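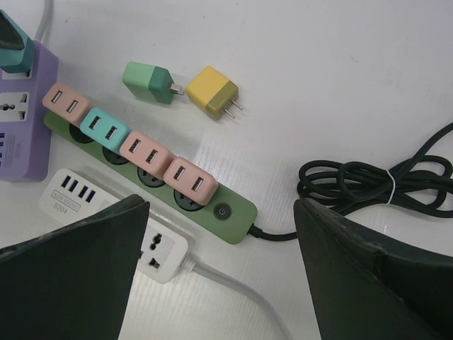
Reading time: 2 minutes

Ticket 238: Energised equipment rule at the adapter bench
Site: Drorkwood, handling cells
Raised by: Nadja Zwahlen
Assigned to: Balthasar Wyss
Status: Closed, with one point carried over

Report

During the February review of bench practice, the cell used for plug and adapter handling was found to have no written rule on the electrical state of the items placed in it. Section 19 of the Trimoslow bench standard covers the supply to the arms themselves. It says nothing of power strips, chargers and similar goods when they are the objects being handled. The operators asked which rule applied, and were told to stop until an answer had been given.

First response (Wyss)

Power strips used as work items shall be treated as live unless their supply lead has been traced by hand to its free end. A power button on the strip is not to be accepted as proof of isolation. The same applies to strips fitted with USB ports only. Where a lead leaves the tabletop, the operator must follow it to its end before the arms are enabled.

Reply (Zwahlen)

Accepted. Please also state how leads are to be arranged. A lead lying below an open gripper may be caught along with the adapter, and section 26 refers only to the cables of the arms.

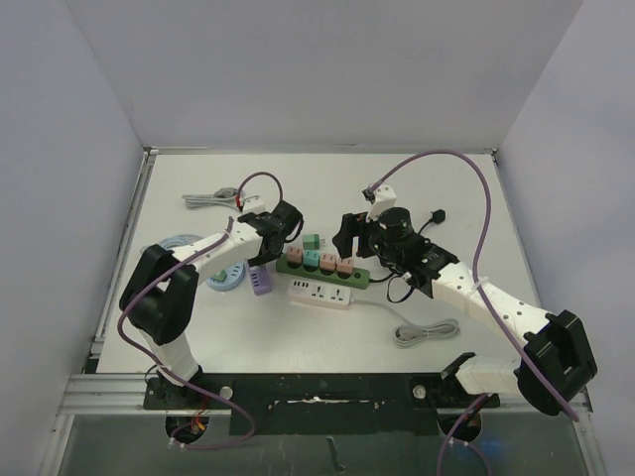

Spare lead shall be coiled and tied before a run begins. Where a strip must keep a length of lead free, that length is to be laid away from the intended path of the gripper. Loose adapters with exposed metal prongs may remain on the table, provided that every strip has been traced as above. The cables of the arms are to be checked at the elbow and wrist for slack, at the start of each shift and after any change of gripper.

Speed limit (Wyss)

Arm speed for insertion and removal is set at 80 per cent of the normal handling value. Any request for a higher value goes to Brunner in writing.

Outcome

Wording agreed and added to section 19 as a local rule. Operators signed the new sheet at 14:00 and the stop was lifted.

Carried over: Nistuvlow to confirm whether the local rule also covers adapters with a built-in battery. Until a reply is received, such items are not to be placed in the cell.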